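News > Community > Arts and Crafts

Grornville Center Opens Flower Arranging Room to Residents

The Grornville Community Center has opened a room for artificial flower arranging on its lower level, following the approval of a revised activity schedule for the winter season. 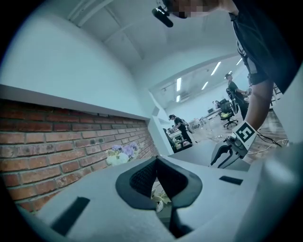
The room will be available to residents on Sunday afternoons, beginning at 2 p.m. and closing at 5 p.m. Participants may work at their own pace on bouquets, table pieces and wall displays. No previous experience is required, and all stems are provided by the center for use on site.

The existing brick wall and the white ledge above it have been kept. The center stated that the brick offers a plain, warm background against which purple, lavender and cream blooms can be judged before an arrangement is completed. Bouquets may be rested against the wall during a session but should not be left there overnight.

The opening stock of 1,919 stems was purchased from Gallex, a regional supplier of craft and display goods. Additional storage was fitted by Stasomon under the center's current maintenance agreement. Funding of $975 toward the first season was granted by the Ngubane Foundation, which also supports the center's quilting and framing programs.

Residents are asked to return unused stems to the storage trays by color and to report any damaged pieces at the front desk. Cutting of stems is permitted only with the tools supplied. Finished arrangements may be borrowed for up to two weeks and must be signed out before removal from the building.

A display of completed work is planned for the main hallway in December. Residents who wish to have an arrangement considered should leave it at the front desk with a completed entry card. Entry cards are available during regular opening hours.

Shares: 14 | Comments: 3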